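Subject: Re: [fulholm-open] Drinks, cups and rubbish at the September weekend
From: Rokeya Kumarasinghe
Date: Thu 13 June

Dear all,

Thank you for the many answers to my first message. I have put them together in one place, so please excuse the length. Those who only want to know about the pairings can wait for the next message, which will be about Skunemon and the new way to enter results.

To remind you where we are: the Fulholm Open will be in Tenon Hall again, on the second weekend of September, five rounds, with the juniors in the small room. Last year we spent £476 on drinks and food. We took back less than half of it at the counter. I do not think that a chess tournament must earn money from tea, but we also should not lose the cost of the trophies every year in this way.

In my first message I asked three things: what people drank, what was left over, and what made you angry. The third question received the most answers.

1. Cold drinks

Last year I bought the bottled drinks myself, in two trips, and I bought too many of them. The second trip was a mistake. It was hot on Saturday morning and I became nervous. On Sunday it rained, everybody wanted soup, and we had four full packs under the stage. Some were given to the drama group and the rest stayed there until winter.

What I have learned is that players do not buy a cold drink at the counter if they have brought one from home, and most adults bring one from home. The juniors do buy. Their parents give them coins for it, and this is for many of them a part of the day. So the amount should follow the number of juniors, and the number of adults we can almost forget.
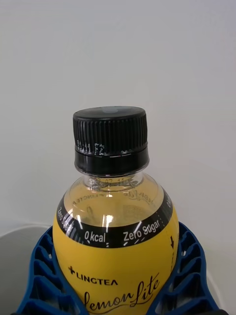

I would like to order once, ten days before, when the junior entries are closed. If we run out on Sunday afternoon, then we run out. There is a tap in the kitchen and the water in Fulholm is good. Last year I was afraid of an empty table and this fear cost us real money.

A second point is the date on the bottles. Several people wrote that they do not look at it, and I did not look at it either until the drama group asked. With the leftovers it matters very much, because a long date means that we can keep them for the Christmas rapid and a short date means that we have to find someone who wants them. Please, whoever unpacks the delivery, write the earliest date on the outside of each pack with a thick pen. The print from the factory is often small and rubs off, and it is not pleasant to search for it under the stage with a telephone for a lamp.

I also ask that we buy only one kind of still drink and one kind of fizzy drink. Last year there were 7 kinds, and every child at the counter had to consider all of them as if it was move 40 of an endgame.
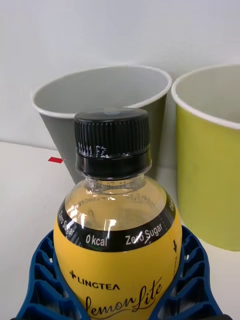
2. Hot drinks

Here we have more agreement. The urn stays. Two people wanted to replace it with kettles, but the hall has old wiring and with three kettles the lights in the corridor go out, which happened in round two of the spring team match. I was playing, and I was winning, and after the lights came back I was no longer winning.

The café Magalhães on the corner has offered to bring coffee in large flasks on both mornings. The price is fair. They need to know the number of flasks by the Wednesday before. They will open one hour earlier on Sunday for us, so players who have a strong opinion about coffee can go there. I suggest that we take the flasks for the mornings and use the urn only for tea. In the afternoon nobody should need coffee, and if they do, the café is two minutes away.

Milk: please let us not have the small plastic portions again. Two jugs, one of cow's milk and one of oat, with a label on each. The label was missing last year.

3. Cups

This was the difficult question, and I will put here the message from Trevor in full, as he sent it only to me by mistake and has agreed that I send it to the list. I will answer him underneath.

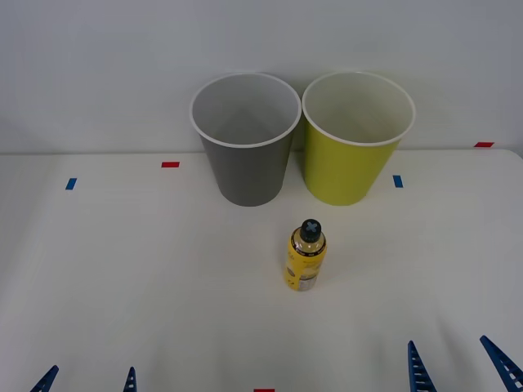

Trevor Beaudoin wrote:

Rokeya, I have nothing against proper mugs, I drink out of one all day. But I did the washing up on both days last year and I want people to understand what it involves. There is one sink. The hot water lasts for about two bowls and then you wait. The rounds finish in a great lump, everybody wants tea inside the same quarter of an hour, and by the time the first mugs are dry the next lot are asking for theirs. I did not see a single game on the Saturday, and I had entered the tournament.

If we must have mugs then let people bring their own and wash their own. If they forget, they get a paper cup and pay 20p for it, and the 20p goes in the junior fund. I would make the cups a different colour for the juniors' room so we can see who is wandering between the two with a full one. Three boards had squash on them last time and one of the clocks has never been right since.

And please can we have a rule that no cup goes on the playing table. Not "try to avoid it". A rule. Put it in the entry form.

End of Trevor's message.

Dear Trevor, I agree with nearly everything. I am sorry about your Saturday. I have written to you separately about the dishwashing, and for the list I only say that it will be shared this year and that no player who has a game in the next round will stand at the sink.

Bring your own mug: yes. The 20p: yes, and I would even go a little higher, but I see that a round price with one coin is easier at the counter.

The different colours for the two rooms: I like this very much. It costs nothing extra if we order in time. I would only ask that we do not give the juniors the small size. They fill it to the edge and then come back three times, and every walk past the boards is a risk.

The rule about the playing table is harder. The older players have had their tea beside the board for their whole life. I propose that we put a chair between each two tables, and the tea goes on the chair. In the club where I learned to play, in another country and a long time ago, we had this and it worked well, except that from time to time somebody sat down. For the juniors I support the strict rule, and the arbiter can stop the clock and move the cup.

4. Rubbish

Tenon Hall has asked us to take our rubbish with us. The letter was polite, but it was a letter, and before it was always only a conversation. They charge a fee if bags are left by the side door.

What I suggest:

Bottles and cans in one container, at the counter, and caps back on the bottles.

Paper cups in a second container. They must be empty. There should be a bucket beside it for the rest of the tea, and somebody must be brave and carry the bucket out between rounds.

Everything else in a third one. Here I mean mostly crisps packets, fruit and score sheets which people do not want to remember.

One more bin in the analysis room. I had forgotten the analysis room completely, and three different people reminded me. It is the room where people eat.

I do not want a bin beside the playing tables. During play the noise of a bottle falling in is terrible, and the players in time trouble always look up as if it was the opponent who did it. Put them along the wall near the door and people will walk.

We also lose small things in the rubbish every year. Last time it was two pawns and a name card holder, and the year before a hearing aid, which was found. Before the bags are tied, please have a look on the tables and on the floor beneath, and the sets should be counted back into their boxes by the players themselves when the round is over. It takes one minute.
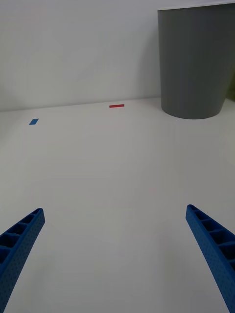
Could the players be asked to do this before they sign the result sheet, wondered one of the juniors' parents, who otherwise sees that both children have run outside before the kings are in the middle of the board. I find this very sensible. No signature without a complete set. I will ask the arbiter to say it at the start of round one, in both rooms, and to say it again on Sunday, when everybody has forgotten it.

5. What I still need from you

Somebody with a car for the Friday, after five o'clock. The urn is heavy and it has lost one handle.

The key for the kitchen cupboard. I gave it to someone at the spring match and I do not remember to whom. If you find on your key ring a small key with green tape, it is this one.

An opinion about soup on Sunday. Last year it was gone before the end of round four and there were complaints. I can cook a bigger pot, but then I need a second ring on the stove and this was the place for the rolls. Lentil was liked. The other one I will not make again.

Please answer to the list, so that I do not have to copy the messages one after the other as I did today. If you do not want to answer in public, write to me and say so clearly.

The order for the cold drinks and the cups will go out when the junior entries are closed, and after this I will not change it, also not when the weather is hot.

With kind regards,
Rokeya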